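Notebook, handheld gripper, teaching by hand. February, Truro bench.

Started at 9:20. The aim for today was to continue the demonstrations for the task from Salwood, and to check if the marker on the gripper body is still good enough for the tracking.

Yesterday I wrote that the recordings looked fine. I have to correct this. When I played them back more slowly, I found 2 demonstrations where the pose of the gripper jumps for a short moment and then comes back. The arm would try to follow such a jump, so I removed both from the training folder. They are now in the folder "bad pose", please do not delete them, I want to use them to test the filter.

After this I changed the way I hold the gripper. Before, I was turning my wrist quite fast at the start of the approach, as one does it naturally. Now I make the approach slower and turn only when I am close to the object. It feels a bit stiff, but the path is easier for the arm to repeat. 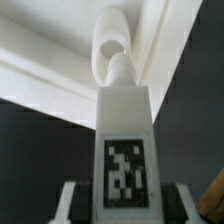

The second thing is the closing of the fingers. In the older recordings I closed them while the hand was still moving forward. A person can do this without thinking, but our arm has a delay between the command and the motion, and it pushed the object away in the test last month. So the rule from now on: stop, close, wait for one breath, then lift. I wrote it also on the sheet of the Tsang bench, so that all of us teach in the same manner.

With the new rule I recorded 60 demonstrations before lunch. The complete set has now 1,610, without the bad ones. I did not have time to look at every new recording, only at the first ones and the last ones. In these the pose is smooth.

In the afternoon I tried the same task by remote control with the Skimesex software, to compare. The motion is cleaner for the arm, of course – it is its own motion – but I needed much more time for each attempt, and small corrections near the object were difficult for me. I would keep the remote control only for the cases where the arm has to stay away from its joint limits.

Open points:
Clean the marker and check whether it lies flat, before the next session.
Run the filter on the folder "bad pose".
Ask Salwood if the start position may change between attempts. Their last message can be read in two ways.
Training is started with the new set at 16:40, the log is in the usual place.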